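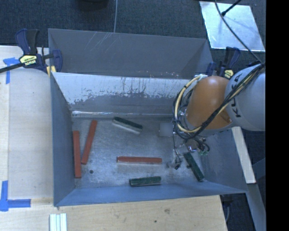
Laborbuch Greifplanung, Heft 24, Blatt 40

Eintrag vom 01.10.2020
Bearbeitung: Sena Atinga, Aisling Madigan
Gegengelesen: Caoimhe Ó Ceallaigh

Gegenstand: Griff in die Kiste, längliche Quader in zwei Farben, Vergleich der Verfahren Amo und Durix

Ausgangslage. Der Versuchsstand ist gegenüber dem letzten Eintrag unverändert. Gearbeitet wird mit dem KUKA-Arm über der Metallwanne, die Wanne ist beidseitig mit IRWIN-Zwingen festgesetzt. Die Klebemarken auf der Tischplatte sind nicht zu entfernen, auch wenn die Platte anderweitig benötigt wird.

Belegung. Drei rote und drei dunkelgrüne Quader, vereinzelt auf dem Wannenboden, keine Stapelung. Diese Belegung wird im Folgenden als Lage A geführt. Für die Auswertung sind darin zwei Stellen von Interesse. Ganz links liegt ein roter Quader nahezu parallel zur Wand und dicht an ihr, der zweite rote kommt ihm mit dem unteren Ende nahe. Der Greifer muss hier entweder zwischen Wand und Quader eintauchen oder quer dazu ansetzen. Die zweite Stelle ist der grüne Quader nahe der vorderen Wand. Für die übrigen Quader wird kein Einfluss der Wände angenommen.

Verfahren. Amo bewertet Griffkandidaten allein anhand des Tiefenbildes. Durix zieht zusätzlich ein Modell der Wanne heran und verwirft Kandidaten, deren Anfahrweg die Wände schneidet. Beide Verfahren erhalten dieselbe Eingabe und erzeugen je Lage 1000 Kandidaten. Ausgeführt wird jeweils der bestbewertete zulässige Kandidat. Ein Griff gilt als gelungen, wenn der Quader über den Wannenrand gehoben und dort ohne Nachfassen gehalten wird. Die Farbe geht in keines der beiden Verfahren ein, sie dient ausschließlich der Zuordnung im Protokoll.

Ablauf. Je Verfahren sind für Lage A 10 Wiederholungen vorgesehen. Nach jedem Griff wird der Quader von Hand zurückgelegt und die Lage mit der Referenzaufnahme abgeglichen. Abweichungen sind vor dem nächsten Durchgang zu korrigieren und im Protokoll zu vermerken.

Beobachtungen. Amo bevorzugte in Lage A wiederholt den wandnahen roten Quader. Die Bewertung fiel dort hoch aus, der Anfahrweg führte jedoch zu knapp an der linken Wand vorbei, und die Kraftüberwachung brach die Bewegung ab. Durix verwarf dieselben Kandidaten vor der Ausführung und wich auf den fast waagerecht liegenden roten Quader in der Mitte aus. Abbrüche wegen Wandkontakt traten mit Durix nicht auf. Die Rechenzeit liegt höher, was für die vorliegende Fragestellung hingenommen wird.

Zu klären bleibt das Verhalten bei Spiegelungen. Am Fuß der schrägen Rückwand verläuft ein heller Lichtstreifen, auch unter dem mittleren roten Quader zeigt sich ein Reflex auf dem Metall. In der Tiefenkarte treten an diesen Stellen Lücken auf. Beide Verfahren füllen sie durch Interpolation, und beide setzten dort vereinzelt zu tief an. Ob ein Zusammenhang besteht, lässt sich aus Lage A nicht ableiten. Frau Mulcahy schlägt vor, dieselbe Lage mit abgeschirmter Beleuchtung zu wiederholen. Dem wird zugestimmt.

Hinweis zur Leitungsführung. Das Kabelbündel legt sich in Schleifen um die linke Seite des Armes. Bei Griffen an der linken Wannenwand ist vor der Freigabe zu prüfen, dass die Schleife frei mitläuft. Die Geschwindigkeit bleibt bis dahin auf dem reduzierten Wert.

Daten. Rohdaten und Protokolle liegen im Verzeichnis Scanlon, Unterordner Lage A. Die Durchgänge vor der Neukalibrierung sind gesondert abgelegt und dürfen nicht in die Auswertung einfließen.

Offene Punkte
Wiederholung mit abgeschirmter Beleuchtung: Atinga
Wannenmodell für Durix nachmessen, insbesondere Neigung der Rückwand: Madigan
Lage B mit sich berührenden Quadern festlegen: Ó Ceallaigh
Abstimmung mit C. Arancibia, ob die Ergebnisse in den Jikberg-Bericht im Januar aufgenommen werden

Fortsetzung auf dem nächsten Blatt.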